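Rivadeneira RG-2 replacement fingers (pair)
Equipment page, known faults and service notes. Reviewed by Aldana Salinas, 12/11/25

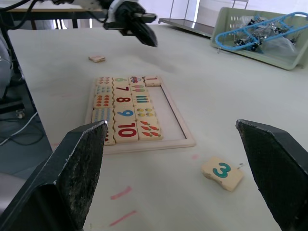 The maker's sheet says these fingers hold flat parts "without slip or regrip." We have had them on two facing arms at the Sunia bench, sorting and placing small square tiles, and we would not repeat that sentence to a customer. We still sell the fingers. They are cheap, they fit, and for boxes and bottles they do fine. Thin pieces are another matter, and anyone buying for that kind of work should read the fault section before ordering.

What you get
One pair of black wedge fingers with a speckled matte surface, four screws, one alignment shim. The screws are short. If your mount plate is the older Casari type, order the long set with it.

Price: 123 per pair
Long screw set: 39
Pair with force-limit cable and bracket: 690
Fits: Rivadeneira RG-2, Casari C mount with adapter
Does not fit: Flanano wrists, whatever the reseller told you

Known fault: late release
The inner faces wear. On ours the pale scuffs and worn patches are easy to see, heaviest on the inside faces and the upper edges. Once the faces are worn, a thin tile can stay stuck to one finger for a moment after the grip opens. The arm has already begun its move away by then, and the tile goes with it. It drops somewhere between the tray and the place the arm is going next.

The controller does not notice. It reads the finger gap, the gap says open, and the placement is logged as good. We had a run end with a clean report while a number 3 tile was lying on the table to one side of the tray. The maker's first answer was that our tray was out of position. We measured the tray. It was where it should have been.

The second answer was that the problem shows up only after 600 cycles on abrasive material. Printed wood is not what most people would call abrasive, and we asked for the test behind that figure. We are still waiting for it.

Safety: two arms over one table
A lost tile is an annoyance. What worried us more was the recovery routine. When a later pick fails, the arm goes back and searches the table at low height. The stock setting lets it do this without asking whether the other arm is inside the shared area. In November the two sets of fingers touched during a search. Nothing broke and no one was near the table, but the arm that was hit did not stop. It pushed for as long as the search step lasted and then carried on.

Rocío Saavedra, who runs the bench, turned off automatic recovery that same afternoon. It has stayed off. We suggest you do the same:

1. Set recovery to manual on both arms.
2. Set the shared area to one arm at a time. The default is "either," which sounds safer than it is.
3. Lower the contact limit until a hand-held block stops the arm. Use the block and keep your hand behind it.
4. Stop both arms before reaching in for a dropped piece. Stopping one is not enough.

The force-limit cable in the larger kit does help with step 3. We are less sure it is worth the price. It stops the arm sooner on a straight push and makes little difference on a sideways one, and the contact we had was sideways.

Wear check
Close the fingers on a sheet of plain paper and pull. It should resist evenly from tip to base. If it slides at the tip and catches lower down, the faces are done. Do not sand them. We tried that on one pair and got worse release than before — the sanded face grabbed at the corners of the tile.

Wiping with a dry cloth is fine. The maker also sells a cleaning fluid, which we don't stock and saw no benefit from.

Returns
Unused pairs can come back in the original bag. Worn pairs can't, and the maker has so far treated face wear as normal use. If you have a late release on a new pair, send us the log and a short video of the drop. The log alone will show nothing wrong, and we have had claims refused on that basis.

Revised fingers with a harder inner face have been promised. We have no sample and no date, so we are not taking orders for them.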